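2020-04-18

Quick one, bread is proving and I've got till the timer goes.

So the kitchen at Rankin is nearly done. Nearly!! Moved the last of the boxes out of the hall this morning, found the good tin opener (in with the shoes, don't ask) and threw out a frankly shameful bag of takeaway menus from the old flat in Drirkotby. Why did I pack those. Nine of them were for the same place.

Still no oven. It was meant to come from Plivness in the first week and then everything shut, and now they're saying May. Possibly. The email said "we appreciate your patience" which I don't remember offering. So it's hob and microwave for the forseeable, and I'm getting quite good at it. Porridge, jacket potatoes, a sponge in a mug that was mostly eggy but I ate it. 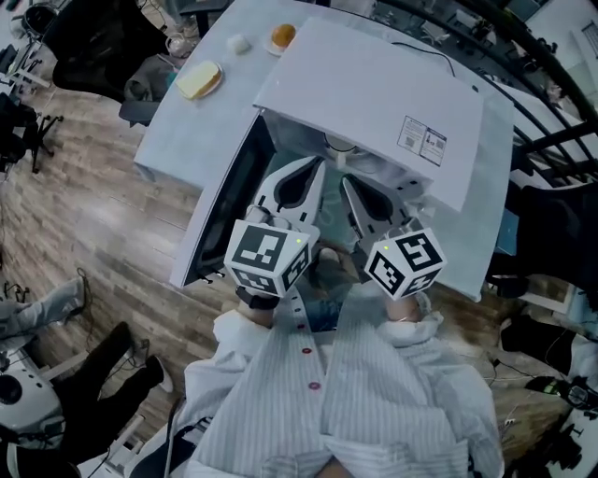

Cleaning a microwave is a job I put off for years in the last place and I've now got a proper routine, as it's the only thing cooking my tea. Bowl of water, half a lemon, full power till the window steams up, leave it alone for 10 minutes. Then door wide open, glass turntable out, and the grey ring under it as well, that's the bit everyone forgets and it's where the crumbs live. Turntable goes in the sink with the plates. Wipe the roof, wipe the back, wipe the door last. Ours opens to the left so I stand on the right, otherwise I just lean on the door the whole time. And do the top! White top, shows everything, and people will put bread plates on it.

The L-shaped counter was the thing I wasn't sure about. White, so every tea ring shows, but the corner is brilliant. Microwave goes in the middle, food waits behind it, you can sit down to do things instead of standing. Cable is annoying, it just wanders off across the worktop. Must get a clip.

What else. The shelf paint is Flelerico, the greeny one, two coats and it wants a third. Cost me £13.53 with postage for a tin the size of a yoghurt. Not buying another until I've scraped the lid of this one.

Also tried toast in the microwave, for science. Don't. Goes floppy then goes like a roof tile, no middle stage. Grill pan on the hob is fine if you stand over it.

To do: cable clip, third coat, ring Plivness again, find the other half of the cutlery. I have 9 forks and one spoon and I'm tired of stiring tea with a fork.

Timer's gone. It's flatbreads tonight, obviously. More when the shelf's up.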